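Stindader Bread Log — README

Hi, and welcome to my bread spreadsheet that got out of hand! I've been baking at home for 2 years and writing down every single loaf, and last December a few people on the Garba baking board asked if they could have the file. So this is the file, plus enough explanation that you can make sense of my column names without emailing me (you can still email me, I like it).

What you get

One row per bake, 730 rows in all. Some days have more than one row and plenty of days have none, so please don't read it as a daily diary. Everything is in loaves.csv, and there's a second, smaller file called starter.csv that only covers feedings. The two are joined on bake_id. If a row in loaves.csv has no match in starter.csv, I used packet yeast that time.

The columns

bake_id — just a running number. I skipped a few when I deleted test rows.
flour — what I wrote on the day. "Bralow white" and "Bralow strong" are two separate bags, and "Bralow" by itself means I forgot to say which. I could guess but I'd rather leave it.
water_g, flour_g, salt_g — weights in grams, off my kitchen scale. I bought a new scale partway through, see below.
kitchen_f — room temperature when I mixed the dough, in Fahrenheit.
bulk_h — hours from mixing to shaping. Overnight doughs in the fridge go up to 20.
shape — round, long, pan, rolls, flat.
oven_f — what the dial said. My oven runs hot, and I have not corrected for it anywhere!
crust, crumb, taste — my scores, 1 to 5, where 5 means I'd serve it to my mother-in-law.
notes — free text, spelling as it came out.

How I scored things

By eating them, mostly warm and usually too soon. Crust is about color and crackle, crumb is about whether it's gummy in the middle, and taste is whatever I felt that morning. Early on I was way too generous (there's a brick from the first winter that somehow got a 4 for taste — I think I was just happy it had baked through). I thought about going back to fix those scores and decided against it, so if you're plotting progress over time, expect the first stretch to look better than it was.

Angelica Manalastas scored a batch of the same loaves blind, and her numbers are in taste_am. She likes more salt than I do and it shows.

Known problems

The old scale drifted. Any row with scale = old may be off by a few grams, and that matters most for the salt. Kitchen temperature is missing for a whole run of summer bakes because the thermometer battery died and I kept forgetting to buy another one. Rye loaves are scored against other rye loaves, so don't compare them to the white ones. Also, "long" in the shape column covers both proper batards and things that just slumped sideways.

There's one flour in there called Trurholm that I can't get anymore. It was a stone-ground wheat from a mill shop we stopped at on vacation, it drank water like crazy, and I still miss it. If you know something close, please tell me!

Pictures

The photos folder is a mixed bag and isn't tied to the rows. I never managed to name the files after the bake_id, so use them for slides or decoration and don't try to match them up. 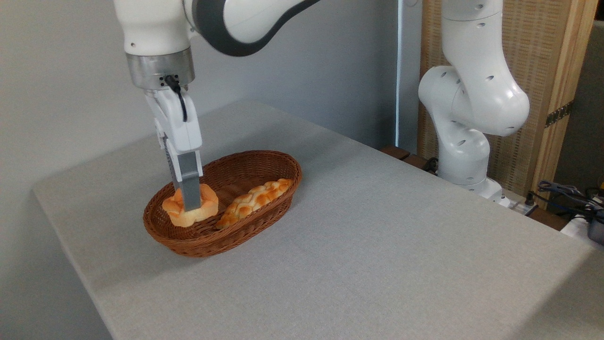

Two pieces of bread in the oval wicker basket.

Using it

Take it, chop it up, teach a class with it, make charts. A link back to the Stindader log would be lovely but I won't chase anyone. The only thing I'd ask is that you keep the notes column attached if you pass it on — half the odd numbers make sense only once you've read "phone rang, forgot dough" next to them.

Fixes and additions

If you spot a typo in the weights (there's bound to be a loaf in there with 5000 grams of water), open an issue with the bake_id and I'll check it against the paper notebook. Please don't send me your own rows to merge in, though. Different oven, different tap water, different mouth! Start your own file with the same columns and send me a link, and I'll add it to the list at the bottom of this page.

Next up is a column for how long each loaf lasted before it went stale. I've started keeping track on the fridge door, and it'll go in with the next update.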